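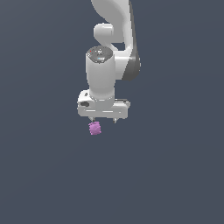
Operators wanted: simulated pick-up tasks, Brutambridge

Bokero is looking for 3 people to steer a simulated arm by hand controller and record examples for a learning system called Ploren. The job is small objects, such as the pink one under the left finger, against a plain grey background. It is repetitive. If you have read that machines now teach themselves, please come and see how much of it is people.

What we ask

A shift is 100 recordings, with a break of 15 minutes halfway. Keep the failed grasps and mark them as failed. We have had our fill of tidy sets in which every attempt works, and we don't believe them.

We make no promise that Ploren will learn anything useful from your work. Lytvynenko, who pay for the project, are more hopeful — you may side with either of us.

You need steady hands and more than 10 free hours a week in November. No degree, no gaming record, no passion for the future.

To apply

Write to the Bokero office in Brutambridge and tell us about a dull job you did properly.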